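로봇 작업 셀 도입 예산 수립 및 구매 절차 안내

1. 적용 범위

본 안내는 탁상형 로봇 작업 셀을 신규로 구매하거나 기존 설비를 교체하려는 부서의 담당자를 대상으로 한다. 로봇 본체뿐 아니라 작업대, 말단 공구, 시험용 부품, 안전 표시, 설치 및 교육 비용까지 하나의 예산 단위로 다룬다. 본체만 먼저 발주하고 부속 설비를 이듬해 예산으로 미루는 방식은 승인하지 아니한다.

산업용 대형 설비와 이동형 로봇은 별도 지침을 따른다. 임차 장비는 제6항의 검수 기준만 준용한다.

2. 작업 정의서 작성

견적을 요청하기 전에 작업 정의서를 먼저 작성한다. 정의서에는 로봇이 다룰 물체의 형상과 재질, 물체가 놓이는 면의 넓이, 한 번의 작업에서 이동하는 거리, 허용 오차를 기재한다. "소형 부품 취급"과 같은 포괄적인 표현은 반려 사유가 된다. 원통, 육각기둥, 삼각기둥처럼 형상을 구분하여 적고, 서로 맞닿은 상태로 놓이는 경우가 있으면 그 사실도 밝힌다. 부품 사이에 틈이 없으면 집게형 공구가 들어갈 자리가 없을 수 있으며, 이 경우 밀기용 공구를 함께 검토하여야 한다.

정의서는 부서장 확인을 거쳐 구매 담당에게 제출한다. 제출 후 작업 내용이 달라지면 변경분만 덧붙이지 말고 정의서 전체를 다시 제출한다.

3. 예산 항목의 구분

예산서는 다음 항목으로 나누어 작성한다.

가. 본체 및 제어기: 팔, 제어기, 조작반, 비상정지 장치, 전원 및 통신 배선.

나. 말단 공구: 집게, 밀기용 막대, 교체용 접속부. 막대형 공구는 단가가 낮아 누락되기 쉬우나 접속부 가공비가 별도로 청구되는 경우가 많으므로 독립된 행으로 기재한다.

다. 작업면: 타공 기반판, 그 위에 얹는 판재, 고정 나사, 위치 기준 표식. 판재는 소모품으로 분류하며 최초 구매 시 예비품 4장을 포함한다.

라. 시험용 부품: 색과 형상이 구분되는 블록 또는 실제 취급 부품의 견본.

마. 안전 표시 및 구획: 바닥 띠, 경고 표지, 필요한 경우 울타리.

바. 설치, 교육, 유지보수: 현장 설치비, 조작자 교육비, 보증 기간 이후의 정기 점검비.

각 항목에는 단가, 수량, 견적일, 공급사명을 적는다. 운송비가 본체 가격에 포함되어 있으면 비고란에 "포함"이라고 표기한다. 예비비는 총액에 일괄 가산하지 않고 항목별로 산정 근거를 제시한다.

4. 견적 비교

견적은 동일한 작업 정의서를 근거로 받아야 비교가 가능하다. 지난 구매에서는 Rondberg, Zosis, Postmont 세 곳에 같은 정의서를 보냈으나, 두 곳의 견적에는 작업면 항목이 빠져 있었다. 총액만 비교하였다면 순위가 달라졌을 것이다. 빠진 항목이 있는 견적은 보완을 요청하고, 보완 전에는 비교표에 올리지 않는다.

비교표에는 다음 사항을 반드시 포함한다.

- 납기와 분할 납품 가능 여부
- 보증 기간 및 현장 출동 조건
- 말단 공구 접속 규격의 공개 여부
- 제어 소프트웨어의 사용권 형태와 갱신 비용
- 단종 시 부품 공급을 보장하는 기간

접속 규격이 공개되지 않은 제품은 공구를 추가할 때마다 동일 공급사에 의뢰하여야 한다. 초기 가격이 낮더라도 6년간의 운용 비용을 합산하여 판단한다.

5. 일정 계획

발주에서 설치까지는 16주를 기준으로 잡는다. 작업면과 안전 표시는 본체보다 먼저 도착하도록 발주하고, 기반판의 수평과 고정 상태를 확인한 뒤 본체를 들인다. 회계연도 마감과 겹치지 않도록 12월에는 신규 발주를 내지 않는다. 설치 장소의 전원 용량과 바닥 하중 확인은 견적 단계에서 끝낸다.

교육은 설치가 완료된 장비로 실시한다. 공급사 전시장에서 받은 교육은 사전 견학으로만 인정하며, 교육비 항목에서 지출할 수 없다.

6. 검수

검수는 작업 정의서에 적힌 조건 그대로 실시한다. 공급사가 준비한 시연용 배치로 대신할 수 없다. 물체는 간격을 둔 배치와 서로 붙은 배치를 모두 시험하고, 결과를 검수표에 기록한다. 공구 끝이 판재 표면에 접근하는 높이는 판재를 교체할 때마다 다시 확인한다. 판재의 두께 차이는 그대로 높이 오차가 된다.

검수표에 부적합이 한 건이라도 기재되면 잔금 지급을 보류하고, 공급사에 서면으로 시정을 요구한다. 시정 후에는 부적합 항목만이 아니라 해당 공구를 사용하는 시험 전체를 다시 실시한다.

7. 서식 제출

완성된 예산서와 비교표는 서식 334호에 첨부하여 Sanna 구매계획실에 제출한다. 개정된 서식은 2019. 11. 1. 접수분부터 적용하며, 이전 서식으로 작성된 문서는 접수하지 않는다. 서식의 작업면 항목을 작성할 때에는 아래의 배치를 참고한다. 나무판을 파란 타공 기반판 위에 얹고 원통형 공구를 판 위로 내린 상태이며, 시험용 블록은 노랑, 초록, 파랑, 빨강의 네 가지 색으로 구성되어 있다. 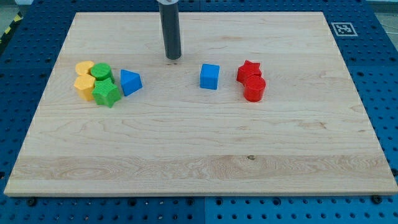

Mirko Messina: 제3항의 판재 예비품에 관하여 의견을 드립니다. 저희 부서는 예비 판재를 본체와 함께 주문하였는데, 추가분을 나중에 따로 주문하니 두께가 달라 높이를 전부 다시 맞추어야 했습니다. 예산서에 판재의 두께 공차를 적는 칸이 있으면 좋겠습니다. 그리고 막대형 공구의 접속부 가공비는 나항과 바항 중 어디에 넣어야 하는지요? 공급사에서는 설치비로 청구하였습니다.

문의: Sanna 구매계획실 | © Sanna. 무단 전재 금지 | 맨 위로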